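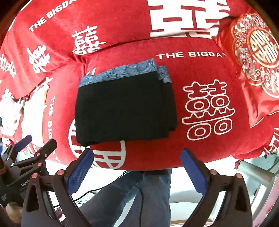
Grethe Thygesen nos escribió que doblar sobre la cama le parecía una pésima idea, que todo se hunde y los bordes salen torcidos, y que después de una semana con el método ya no quiere volver a la mesa. ¡Nos alegra muchísimo! Tiene razón en lo del hundimiento, y por eso el paso 2 merece un poco de paciencia.

## 4. Doblado de prendas con cinturilla o banda

Vale para prendas negras lisas con banda estampada, como la azul con dibujo de hojas, y para casi cualquier pieza pequeña que vaya a los separadores Nultent.

1. Estira la ropa de cama con las dos manos, del centro hacia fuera. Si es una manta de felpa gruesa, quedarán ondas; basta con que la zona de trabajo esté más o menos lisa.
2. Extiende la prenda con la banda hacia arriba y alisa primero la banda, después el resto.
3. Lleva un lateral sobre el otro y haz coincidir los extremos de la banda.
4. Dobla de nuevo hasta obtener un rectángulo compacto. La banda debe seguir en el borde superior, a la vista (¡así se encuentra cada prenda de un vistazo al abrir el cajón!).
5. Pasa la palma por encima, sin apretar.
6. Coloca el rectángulo de pie en el separador, banda arriba.

> **Nota.** Si una capa asoma por un lado o el borde inferior queda irregular, abre solo el último pliegue y recolócalo. Medio centímetro de diferencia no se nota dentro del cajón.

> **Nota.** La tela negra mate delata cualquier pelusa. Repásala con el rodillo Brukora antes del paso 6, siempre en la misma dirección.

> **Precaución.** No uses plancha ni vaporizador sobre la felpa: el calor aplasta el pelo y puede estropear las letras y los dibujos. Plancha antes, en la tabla.

### Medidas del separador

| Modelo | Ancho del hueco | Fondo |
|---|---|---|
| Hviid | 135 mm | 400 mm |
| Kerkus | 135 mm, ampliable 40 mm | 400 mm |

Para el modelo Kerkus, suelta la pestaña lateral antes de ampliar el hueco. Cuando encaje, oirás un clic. Sigue en el apartado 5, «Prendas de punto».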